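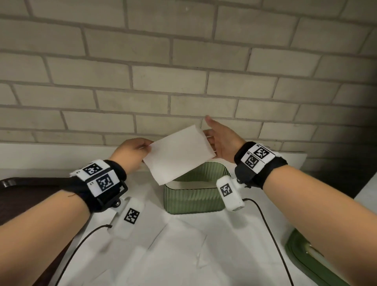
Paper handling with the Ornix wrist kit on both arms.

The Ornix wrist kit after a few weeks

21 November 2022

3 min read

I said in my last post that I would write up the Ornix once I had used it properly. It is a pair of wrist rigs sold by Trotier for recording how people use their hands, so the recordings can be used to teach a robot arm the same jobs. I have it on hire, and I pay for the hire myself.

What you get is a strap for each wrist, the white housings with the printed marker tags on them, the sensor units that sit below the straps, and the cables. The head camera is a separate item. I already had one, so I left it off the order. If you don't have one, Trotier will add it to the hire, but ask for the price first as it wasn't on the page when I looked.

Putting it on is easy for the first wrist and awkward for the second. The strap is black fabric and comfortable enough over bare skin. It needs to be tighter than you would wear a watch. Mine slipped when I left it loose, and the software complained at the end of the take, by which time I had wasted it. I now pull each strap up, turn my hand over a couple of times and pull it up again.

The tags have to be where the head camera can find them. With plain jobs on a table this is no trouble. Reaching across yourself is worse, and so is anything where one forearm passes over the other. The manual has a page on this and it is worth reading before you start, which I didn't do.

Most of my takes have been paper and small boxes. Picking up a single sheet, turning it, passing it from hand to hand, putting it down again. Paper sounds simple and it is a good test, as you use the tips of your fingers and very little force. My fingers are free with the rig on, and I can pinch a sheet by the edge much as I normally would. What I do notice is the part under the wrist. If I drop my hands low over the table the unit touches before my hand does, so I have got into the habit of working a bit higher. I think that shows in the recordings, and anyone training a robot on them should know it.

The cables are thin and light but they are still cables. They run back down the table towards me and I have caught one with my elbow more than once. I tried a clip from Brurkis to hold them to my sleeve. It helped on the left and came off on the right. A wireless version would suit me better and I would pay more for it.

I have made around 47 recordings so far. Two were lost, both to the loose strap. The export is slow on my laptop, but the files have opened every time.

Before this I had the Dierckx gloves for most of March. They were quicker to put on and there was no camera to worry about. They were also warm, they were a size too big, and I couldn't pick up paper in them without a struggle. For larger objects I might still choose the gloves. For paper, lids and packets I prefer the Ornix.

Support has been fine. I wrote to ask about a stiff buckle and had a reply in three days, with a drawing of how to free it. The drawing was correct.

I have extended the hire by two months. Cloth is next, starting with tea towels. If the cables behave I will try the same jobs standing up at the kitchen worktop, where there is less room behind me and the light is poorer.

Contact | © 2022 All rights reserved | Back to top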